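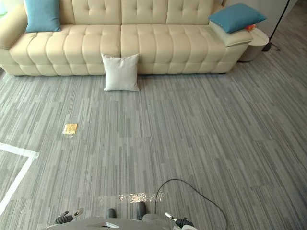 25th November
By Poltiletti

We use cookies to improve your experience. Accept | Manage settings

3.2 Sentence length in robbery matters

The Cirnby and Pornberg registries code robbery differently. Cirnby enters each count on its own line, while Pornberg enters one line per offender and lists the counts in a notes field. We recoded the Pornberg files to match Cirnby before comparing them.

Figure 2 plots the head sentence against the number of counts. Sentences rise steeply up to three counts and then flatten - a pattern consistent with the totality principle, under which judges moderate the combined term. Nearly six in ten multi-count matters at Cirnby were resolved by guilty plea, and these sit below the fitted line at both registries.

Firearm matters were modelled separately, following Chong. The coefficient is positive but imprecise at Pornberg, where two judges heard most of the list. Matters still under appeal in June were left out. We did not code for time served on remand, so the figure shows the term imposed and not the period spent in custody.

Comments

courtwatcher: Does the head sentence include the non-parole period?

dm_pornberg: Our notes field was often left blank before the new forms came in. Worth a footnote.

courtwatcher: Agreed, and the same goes for the plea field.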